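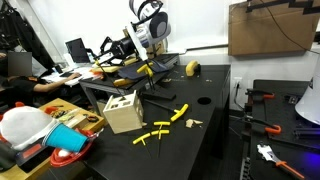
Slide 1: Workbench with yellow-handled hex keys and a wooden shape-sorter box.

Speaker notes - Shared Tool Libraries in Regional Towns
Version for delivery, 2023-03-01

Welcome and acknowledgement of Country. Allow the room to settle before moving to slide 2.

Slide 2. The purpose of this talk is to report on the first full year of the Zururum Tool Library and to set out what the organisation recommends to other towns considering a similar service. The library lends hand tools, garden equipment and small power tools to residents at no charge. It operates from the former depot on Stosier Road under a licence from the local council.

Slide 3. Membership stood at 283 households at the end of January. The catalogue held 110 items at opening and has grown through donation. Members may borrow up to 4 items at one time, for a loan period of 16 days. The period was set after consultation with members, many of whom work away during the week and asked for two clear weekends.

Pause here. Audiences usually ask about late returns. The library does not charge fines. A reminder is sent by text message, and borrowing is suspended until the item comes back.

Slide 4. Sets and small parts. Sockets, drill bits and hex keys are the most difficult stock to manage. A set with one size missing is of little use to the next borrower. Each set is now catalogued as a single item, with a printed contents card kept in the case. Staff check the card with the member at the counter, both on loan and on return.

Slide 5. Safety and liability. All powered items are tested and tagged before they enter the catalogue. Members sign a single agreement on joining, and a short induction is required for chainsaws, mulchers and the floor sander. The Gautier branch chose to leave chainsaws out altogether - a reasonable position for a smaller site with limited opening hours.

Slide 6. Costs. Rent and insurance account for almost all recurring expenditure. Do not read the table aloud; refer the audience to the handout. Note that the Drinico catalogue software is licensed annually and that renewal falls in the new financial year.

Slide 7. Recommendations. Secure the premises before accepting donations. Decline equipment that cannot be repaired locally. Publish the opening hours and keep to them, including during harvest.

Leave slide 7 on screen for questions. Copies of the member agreement and the contents card template are on the table beside the door.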